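About the Dronilstead Robot Workshop

Open day: Sat 15 October. Free entry, no booking needed.
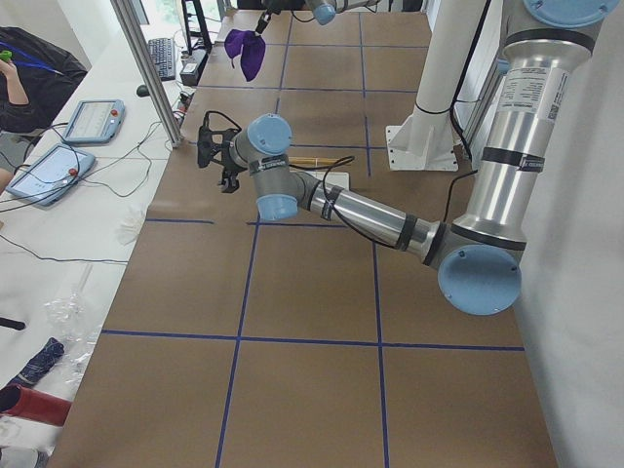 We are a small training and test shop on the second floor of the old Psarras building in Dronilstead. We teach people to set up and run robot arms, and we do trial work for local companies that want to know if a job can be done by a robot before they spend money on one. We have been here for 11 years.

Twice a year, in March and in the fall, we open the doors to anyone who wants to come. The rest of this page explains who we are and what happens on those days.

Who we are

The workshop was started by three people from the packaging plant in Tondstead. When the plant bought its first arms, the only training on offer was a two-day class in another state, and it covered very little of what the operators needed. We began running evening classes for our coworkers and then for other companies. There are now 12 of us, nine full time and three who teach in the evenings and have day jobs elsewhere.

Most of our students are adults already working in a plant, a warehouse or a laundry. Some are between jobs. We also take students from Givcombe High School for one term each year. No one needs a background in programming to start. You do need to be able to read a safety sheet and follow it.

What we work on

A lot of our time right now goes into soft and awkward items. Arms have been good at moving hard boxes for a long time. Cloth is another matter. It folds over itself and never sits the same way twice, so a program that only repeats one set of positions will soon miss. Our trial work for laundries is mostly about picking up a single piece and putting it down where it was meant to go.

We do this on tables covered with brown paper and marked into squares with blue tape. Students can call out a square when they talk about where something should go, and the paper is cheap to change. Two arms can work over the same table, which is how we teach people to plan shared space. One of the two arms working when it should be waiting is the most common fault we see in student programs.

Every arm is run from a teach pendant with a red emergency stop. Beginners spend their first session on the pendant and do not write any code. By the end of it they can move each joint, open and close the gripper, save a position and stop the arm without looking for the button.

What happens on the open day

Doors open at 10 and close at 4. The arms run on and off through the day, with a short talk at the start of each hour. The talks last 20 minutes and are the same each time, so you only need to come to one. Between talks, staff are at the tables and will answer questions while they work.

Visitors aged 14 and up can try a pendant with a member of staff beside them. The arm is set to slow speed for this. There is usually a wait before lunch and a shorter one after 2.

What you see will be ordinary work. We do not put on a special show – if a job is giving us trouble that week, you will see it giving us trouble. Arms drop things, and sometimes a run has to be stopped and started over. People from local companies have told us this was the useful part of the visit.

If you are coming for work and have a part or a piece of material you want to ask about, bring it along. Small items only, please, and clean. We cannot run a full trial on the day but we can usually tell you if one is worth booking.

Rules for visitors

Stay behind the yellow line on the floor unless a member of staff takes you across it. Tie back long hair and tuck in scarves and loose cords before using a pendant. Closed shoes are required in the workshop. Children under 12 must stay with an adult. Food and drinks stay in the front room.

Getting here

The entrance is on the parking lot side, not on the street. Take the elevator or the stairs to the second floor and follow the signs. The number 47 bus from Tondstead stops across the road. The lot holds 100 cars and is shared with the other tenants, but it is rarely full on a weekend.

Groups of more than six should email the front desk beforehand so we can set a time. School groups are better served by a weekday visit – the form is on the Classes page.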